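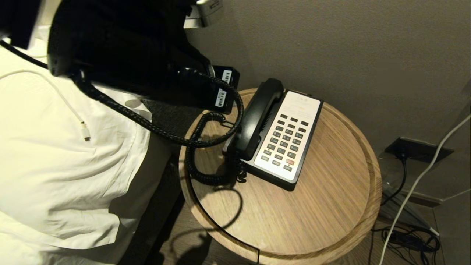

A landline telephone on a side table. Grandville has 370 fewer of them than it did two years ago.

Grandville residents who still keep a landline will have until the end of December to decide what to do about it, after regional phone company Prundus confirmed it is retiring the copper lines that serve the town and most of the Faulkner valley.

The company says 2631 households are affected. Each will get a letter, followed by a second letter explaining the first. Customers may move to an internet-based service, which plugs into a router, or give up the number altogether. Those who do neither will be moved to a plan called Wimen Home, which costs $16 a month and comes with voicemail whether you want it or not.

"We've tried to make it as painless as we can," said Tegan Stubbs, who speaks for Prundus. She was reached on her cell phone.

The change got a cool welcome at a public meeting in the Grandville library, where Clem Lockyer, a retired feed salesman, told the company he has had the same number since he was married and has no plans to learn another one. Told he could keep the number, he said he had no plans to learn another telephone either.

Most of the questions were about power cuts. The old lines carry their own electricity and tend to work when the lights don't, a useful quality in a valley where the lights often don't. The new service needs a battery backup, good for some 16 hours, that Prundus will supply free to customers over 70 and sell to everyone else. The price has not been set. Stubbs said it would be "reasonable," and a man near the coffee urn asked her to write that down.

Medical alarms and older burglar alarms may also need replacing. Customers who have either are asked to call the company before their line is switched. The wait on that number was 40 minutes when this newspaper tried it at 10 in the morning, with music.

Town offices will switch first, starting with the water department. The fax machine at the clerk's office is under review.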